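Robots and housework: are we there yet?
Home Automation board > General chat

Jinby
Posted 20/06/2021
My sister sent me an advert for a "kitchen helper" from a firm called Grukness, price on application. It says it will tidy worktops and put crockery away. Has anyone seen one of these doing a real job in a real house? I have a robot hoover and it still eats the tassels on the rug, so I have my doubts.

Cenex
I wouldn't put money down. A dishwasher is a robot if you want to be strict about it, and it works because everything goes in a rack. Once you ask a machine to find a mug, pick it up the right way round and put it on a shelf without knocking the next one, you are in a different trade. I fit conveyor lines for a living and we spend more time on guides and stops than on the clever part.

bozsik_r
That was fair ten years ago. I think you're behind on this. Two-armed setups can fold a tea towel now, I've watched it done. It was slow, more than 4 minutes for one towel, but it got there with no help.

Cenex
Was it the same towel each time, laid out flat in the same place?

bozsik_r
Same towel, different places. One time it was dropped in a heap and it managed that as well, though the fold was poor.

I spend a fair bit of my week near this sort of kit. The usual practice is to put ordinary things on a table, mugs, a cloth, a box, a ball, and try one chore over and over with small changes. Out of 200 goes at moving a mug last month we had 90 I would call good enough for a kitchen. The rest were dropped, tipped or left half done.
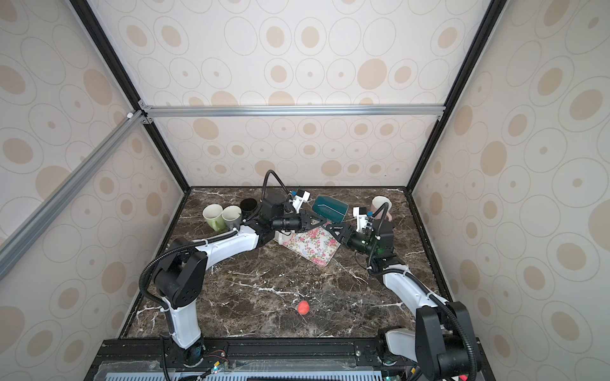
Cloth is the worst of it. A mug keeps its shape, so once you know where the handle is you can plan for it. A cloth changes every time you touch it, and two grippers pulling on it from either side can make more mess than they clear. I still say it's coming.

Jinby
90 out of 200 is under half. I'd be buying mugs every week.

Cenex
My point exactly. On a line we'd be sent home for that. And a shop floor is the easy case - same part, same height, same lighting. Ours did 898 cartons in a shift with one stop, and that was a jammed label.

bozsik_r
Your line can't do anything except cartons, though. Change the carton size and somebody has to come out with a spanner. I'd sooner have something slow that can be shown a new job.

Cenex
I'd sooner have the cartons. We won't agree on this one.

tilly_flat2
Can I ask about laundry? I don't care about mugs. If it could pair socks I'd pay for it tomorrow.

bozsik_r
Not yet. I haven't seen socks done well by anybody.

Jinby
Right, I've rung Grukness. They won't do a home visit before July and they wouldn't say if it can manage a cupboard with a door on it. I'm leaving it for now and will post again if they send a price.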